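Facilities > Lanemora site > Robot room > Planning checks

Pre-purchase safety and equipment checklist, robot room, with comments

November
By the equipment desk

Before anyone at Lanemora asks for money for the robot room, the room gets walked with this list. The answers go on form 3202, the comments stay here. Anything marked BUY goes into the next request. Anything marked HOLD goes into the next request too, in smaller print, and comes back to us with a question mark beside it.

The limit for a purchase without a second signature is still $900 per order. Please stop splitting one thing into two orders of $899. Purchasing can add.

Part A. Power and cables

A1. Is every power strip fixed to something?
NO. BUY. We asked for wall-mounted strips last time and were told that floor strips are cheaper, and they are, until somebody drags a chair over one. Sveinbjörnsson quoted for mounted power rails with a master switch at the door. The quote is good for 30 days and has been good for 30 days three times now.

A2. Are adapters labeled with what they feed?
NO. No purchase needed. We own a label maker. We own a drawer full of tape for the label maker. We have not yet owned the afternoon.

A3. Are signal cables and power cables kept apart?
PARTLY. Put down cable covers for any run that crosses a walking path, and buy them in the low, wide profile. The tall ones stop carts dead, and then you're filling out a different form.

A4. Is there paper, packaging or cloth on the floor near live plugs?
Check this one every time, including the corners and under desks. It costs nothing to fix, so naturally it never makes it into a budget and never gets fixed by one. 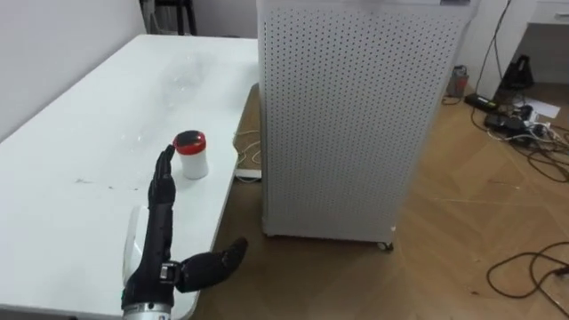
A5. Spare length. Is slack coiled and hung, or is it on the floor?
ON THE FLOOR. BUY hooks. The request for hooks was the smallest line on last year's sheet and the only one cut. Someone may have felt that a request needs a cut, and that this one was within reach. We've put it back, slightly larger, so there's something to cut.

A6. Is the main supply rated for everything running at once?
UNKNOWN. HOLD until the electrician has been. "It hasn't tripped yet" was written in this box last time and is not a rating.

Part B. Hands and arms

B1. Is there a written inspection for each hand before it is powered?
YES. Fingers, thumb, wrist fasteners, cover, indicator light. It takes less time than finding the pen.

B2. Are serial stickers readable, and do they match the asset list?
MOSTLY. The asset list is a spreadsheet that has been saved under several names, each of them containing the word "final." Whoever does the next count should use the one on the shared drive and delete the rest with a clear conscience.

B3. Is there a spare hand?
NO. HOLD. This is the big one. Atero gives a lead time of eight weeks for a complete hand and won't say what it is for a thumb alone. We would like to buy one complete spare and a kit of finger parts. The usual reply is that a spare is a thing you pay for and don't use. Correct. So is the sprinkler system.

B4. Are contact surfaces agreed on?
NEEDS WORK. Write down what a hand may touch, what it may get close to, and what it may not approach at all. Soft plastic packets are fine. Equipment with vents and grilles is on the second list for now. Fingertips and slots are both easy to damage and are made by different companies, who will each explain that it was the other one.
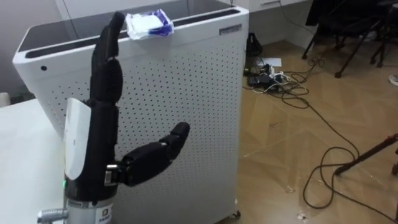

B5. Are the wrist fasteners checked with a tool or by feel?
BY FEEL. BUY one small torque driver and keep it in the room. It's well under the limit. The last one went to another room on loan, where it has a nice life.

B6. Gripping covers and fingertip pads: stock on hand?
LOW. BUY. Order by the bag. Whoever does the ordering should check the size against a real finger and not against the catalog drawing. We have a full bag of the other size if anyone would like it.

Part C. Room equipment

C1. Are the air purifiers where they should be?
OPEN QUESTION. They stay in the budget, filters included. Nobody disputes the air. What we want from the plan is a fixed spot for each unit with tape on the floor, so that the working area is the same size from one session to the next. A unit on casters will end up wherever it was last in the way.

C2. Filter replacements budgeted for the full year?
NO. BUY. Filters were bought with the units and then forgotten, much as one buys a dog and is later surprised by dog food. Put them on the recurring sheet.

C3. Are tops of appliances clear?
NO. No purchase. A purifier is not a shelf. We know it's the right height.

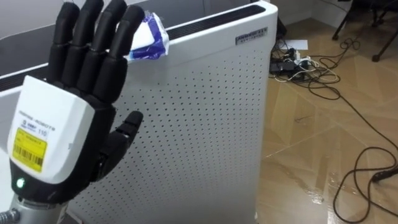
C4. Is there a proper table for small objects used in tasks?
YES, but the surface marks easily. HOLD on a replacement. A mat would do the job for far less, and can be thrown out when it gets as bad as the table.

C5. Are test objects stored and listed?
NO. BUY bins with lids. Bottles, containers, packets and buckets count as equipment once a program depends on them. When a particular container goes home in somebody's lunch bag, a morning's work goes with it. Buy doubles of everything and write the product name down before the label wears off.

C6. Is the storage unit going in along the back wall?
HOLD. Measure twice. The last unit was measured once, by eye, from the hallway.

Part D. The full-body robot

D1. Is the tether attached at both ends before power-up?
REQUIRED. There is no BUY or HOLD on this line. If the rope isn't on, the robot isn't on.

D2. Is the rope inside its service date?
CHECK THE TAG. BUY a second rope. Ropes are cheap and legs are not, and the request can be written with exactly that sentence.

D3. Is the overhead clamp inspected by someone who didn't install it?
NOT YET. HOLD. Relenel offers a yearly inspection that covers the anchor point, the clamp and the rope. They also offer a monthly one, with a brochure. Yearly will do, plus our own look before each session.

D4. Is there a clear path from the robot to the door, and around the robot to the fire extinguisher?
Walk it, don't imagine it. Carry something bulky while you do. The extinguisher box is also not a shelf (see C3, and expect to see it again).

D5. Power cable: length, route, who minds it?
NEEDS WORK. A cable with enough slack for the robot to walk has enough slack for the robot to walk on. Until we can afford an overhead reel, one person minds the cable and does nothing else. Count that person's hours in the budget. Somebody always leaves it out, and the reel looks expensive as a result. Put the hours in and it looks like a bargain by spring.

D6. Are carried loads empty for first trials?
YES, keep it so. Buckets go empty until the walk has been signed off. After that, dry contents only. The floor is wood, and it has its own line in the lease.

D7. Is the stop button within reach of a person who isn't holding anything?
YES, on paper. BUY a second, wireless. This goes over the limit, so it needs the second signature and should be written up on its own page. Don't bury it among the hooks.

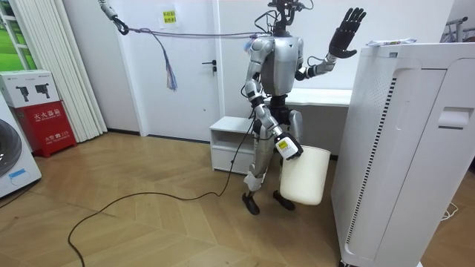
Lanemora Equipment Planning – Robot Room Group

Part E. The money page

E1. Have all BUY lines been priced from a quote less than 30 days old?
If not, ask again. Suppliers are friendlier the second time, and slightly dearer.

E2. Does every request say what happens if it's refused?
Write it plainly. "We will continue as now" is a sentence that has ended many requests, so only use it where continuing as now is all right. For the rope and the stop button it isn't. Write "We will not run" and mean it.

E3. Shipping, import charges, installation?
These live on separate lines. Last year they were folded into the unit price to make the page look tidy, and then the unit price was compared with a competitor's that had none of it. We lost that one fairly.

E4. Training hours included?
Add them for every new tool, even the small ones. Atero includes a remote session with each hand. Take it. Ask them to go through the cover removal slowly, and have the hand and the right screwdriver on the table before the call starts.

E5. Disposal?
The dead batteries, the old strips and the bag of wrong fingertips all have to go somewhere, and that somewhere sends an invoice.

E6. Priority order, if there is only money for part of it:
1. Second rope and clamp inspection
2. Wireless stop
3. Power rails
4. Cable covers and hooks
5. Spare hand and finger kit
6. Filters, bins, torque driver, pads

The spare hand is fifth only because it costs more than the four above it combined. If a department elsewhere is found to have money left in the last weeks of the year, it moves to first, quickly and without a meeting.

Send corrections to the equipment desk or leave them below.

Comments (5)

benchtwo
On B3, ask Atero about reconditioned hands. They don't list them but they had some when we asked. The warranty is shorter. We went for it anyway and put the difference toward pads.

second_signature
I'd like it known that I have never refused a rope.

hallway measurer
It was a perfectly good estimate and the hallway was the only place with a view of the whole wall.

cable minder
Thank you for D5. Could the reel move above the torque driver at least? It isn't in E6 at all, I've looked. My hours are available on request.

equipment desk
It's not in E6 because there's no quote for it yet. Sveinbjörnsson say they can price one along with the rails. Send me your hours and I'll put both on the same page. Also, whoever has the torque driver, we know which floor it's on.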